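## 5 Aufnahme mit den Markerhandschuhen

Gilt für die Projektgruppe Lokska, Arbeitsplatz auf der Galerie.

1. Beide Handschuhe anziehen. Der Würfel muss fest auf dem Handrücken sitzen — wenn er wackelt, bitte das Band nachziehen.
2. Den Tisch frei räumen. Nur das Objekt kommt in die Mitte.
3. Die Hände 5 Sekunden ruhig halten, dann Aufnahme starten.
4. Das Objekt mit beiden Händen greifen. Die Codes sollen dabei immer nach oben zeigen.

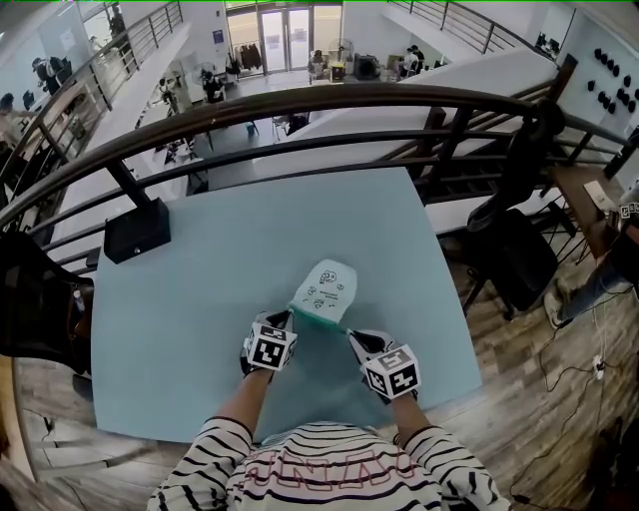 *Abb. 5: Beidhändiger Griff an einem kleinen Beutel, je ein Markerwürfel auf jedem Handschuh.*

**Hinweis:** Nach 15 Durchgängen macht man eine Pause und prüft die Würfel neu.

**Vorsicht:** Nicht auf die Codes fassen, Fettflecken stören die Erkennung. Beschädigte Würfel bitte an Manju Kaushik geben.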